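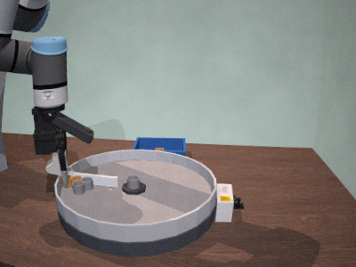 Greifarm am runden Tablett, hier in der Simulation. Hinten steht die blaue Kiste.

Tag der offenen Tür bei Fendberg in Uvitz

Eigentlich wollten wir nur kurz vorbeischauen, auf dem Rückweg vom Badesee sozusagen, und dann sind wir doch bis zum Schluss geblieben. Fendberg hatte im August 2018 zum ersten Mal seit dem Umbau wieder die Türen geöffnet, und wer die alte Halle noch kennt, mit dem zugigen Tor und dem ewig klemmenden Rollladen, der hat sie kaum wiedererkannt. 900 Quadratmeter, hell gestrichen, und am Eingang gab es Apfelschorle und eine Besuchernummer zum Anstecken. Meine war die 3051. Mir konnte niemand sagen, wie die Zählung zustande kommt, aber ich habe das Schildchen aufgehoben.

Die Führungen liefen in Gruppen von bis zu 14 Personen, und unsere begann gleich mit dem, worauf ich mich am meisten gefreut hatte, nämlich mit Vultar. So heißt das Projekt, in dem die Leute von Fendberg einem Roboterarm beibringen wollen, kleine Teile von einem runden Tablett zu nehmen und in eine Kiste zu legen. Bevor man an die richtige Maschine darf, wird alles am Rechner durchgespielt, und davor haben wir bestimmt eine halbe Stunde gestanden. Der Arm mit seiner hellblauen Kappe greift mit zwei dünnen schwarzen Fingern von oben in das Tablett hinein, ganz nah an den Rand, wo zwei graue Becherchen stehen und daneben ein kleines orangefarbenes Teil. Zwischen Fingern und Bechern ist da wirklich nicht viel Luft! Ich habe zu Hause schon an größeren Dingen vorbeigegriffen.

Eine Dame aus der Gruppe wollte wissen, warum man denn sogar die Holzmaserung vom Tisch und die Schatten nachbildet, das sei doch dem Arm egal. Die Antwort war länger, als ich sie hier wiedergeben kann — es ging darum, dass später eine Kamera mitschaut und sich von Schatten gern verwirren lässt. Das hat mir eingeleuchtet, meinem Mann weniger, aber der war in Gedanken wohl schon beim Kuchen.

Danach ging es in Halle 3, wo die Firma Ó Dubhghaill ihre Förderbänder zeigte. Auch das war schön gemacht, nur sehr laut, und von den Erklärungen habe ich hinten nur die Hälfte verstanden. Vielleicht könnte man beim nächsten Mal ein Mikrofon bereitstellen. Die Kinder durften an einem Pult selbst ein Band starten und anhalten und waren dort kaum wegzubekommen.

Zum Kuchen kamen wir dann auch noch (Zwetschge, sehr zu empfehlen). Im März soll es wieder einen Besuchstag geben. Anmelden kann man sich vorne am Empfang, Parkplätze gibt es hinter dem Gebäude, die Zufahrt ist aber etwas schlecht ausgeschildert.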